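# Refurbishing an Old Tower - Project Report

Intro to Hardware, semester project
14 January 2023

## 1. What we wanted to do

Take one donated desktop tower, find out what is wrong with it, replace what needs replacing, write down every step so the next group can do it without us. Budget was small. The tower came from Sultow, a company two streets from campus that was clearing out its storage room in November. No documentation, no power cord, no idea how long it had been sitting.

Symptoms on day one: fans spin up, no picture, shuts off by itself after 45 seconds. Every time. We timed it 7 times before we believed it.

Our guess was heat. Old thermal paste, or the cooler not seated right, or both. So most of this report is about the processor and its socket, less about the rest of the machine.

## 2. Setup

Case on its side, side panel off, board facing up. Sounds obvious but our first try was with the tower standing and we could not see the lever at all. Lying down is the only way to do the socket properly.

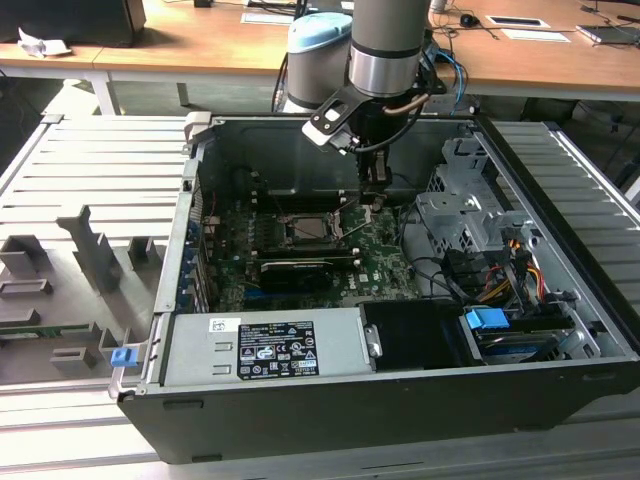

*Fig. 1: Tower on its side, side panel off, CPU socket open and empty.*

Graphics card stayed in for the whole job. We talked about taking it out for more space but it sits below the socket and was not in the way. Power supply stayed in too. Cables - we left them plugged in at the drive end, which we kind of regret, see section 6.

Parts and supplies came from Jurkex (paste, wipes, one spare processor of the same type, used). The spare was tested by the shop, or so the receipt says.

## 3. The socket

This type has the pins in the socket and flat contacts on the chip. So the chip is the tough part and the board is the fragile one. We had it backwards in our proposal, corrected here.

Order of steps that we ended up with:

1. Power off, cord out, hold the power button a few seconds
2. Cooler off
3. Push the lever down and out, let it come up
4. Open the metal frame
5. Chip straight up, no sliding
6. Look at the pins with a light before anything else goes in

Step 6 was added after the first round. We spent a good while with a magnifier and found no bent pins. Lucky.

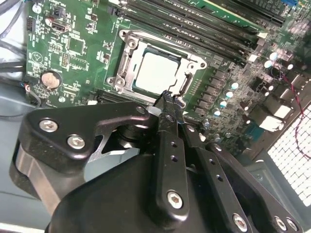 Putting the chip in is the short part, checking it is the long part. It has to lie flat before the frame gets closed, and if it rocks even a little you take it out and start over. We checked with the frame still open, because once it is shut you can't tell much anymore. You can see the flat top of the processor inside the open frame, and the lever that hooks down along the side. If the frame needs real force right at the start, stop. A bit of force at the end with the lever is normal, the first time it scared all of us.

## 4. Cleaning and paste

The old paste was in bad shape. Dry at the edges, crumbly, a thin layer in the middle that was almost nothing. We think whoever built it used too little and then it sat for years.

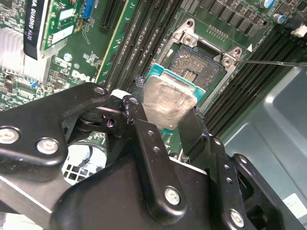
Cleaning took more wipes than planned. First pass gets the thick stuff off, second pass just moves the rest around, and only after that does it start to look like metal. The whitish haze streaked across the heat spreader is what old paste leaves on a chip, and it is easy to call that clean when you are tired. It isnt. Keep wiping until the wipe stays white. Also do it away from the socket, anything that drops onto those gold pins is very hard to get out again.

New paste: one small dot in the center. We read a lot of arguments online about dot vs. line vs. spreading it out. We did not test this, no time.

## 5. Memory

With the new paste on and the cooler back the tower ran past the 45 seconds. Great. Still no picture though.

So, memory. We took it all out and went slot by slot with a single module. Boring but it works. Write down which slot you are on, we lost track once and had to begin again. 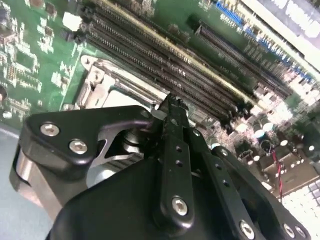
The module in the first slot gave nothing, the same module in the second slot gave a picture right away. Moved it back, nothing. Blew out the first slot with air, tried again, picture. So it was dust or a bad contact, and the heat problem was a separate fault the whole time. Two faults at once is annoying becuase fixing one looks like fixing nothing.

The spare processor was never needed. It goes back in the parts drawer with a label.

## 6. What went wrong on our side

- Drive cables left connected, one pulled loose during the work. Cost us an hour looking for a fault that we made ourselves.
- Not enough wipes, second trip to Jurkex
- Notes from the first session are half missing
- The cooler went on rotated the first time, fan cable did not reach

## 7. Result

The tower boots, shows a picture, and stayed on for a full afternoon. Temperature in the BIOS screen did not climb after the first minutes. Didn't run a proper stress test - the drive has no system on it yet, that is for the next group.

Still open: clean install, replace the clock battery, tidy the cables. Handover sheet is in the project folder under "Sultow tower".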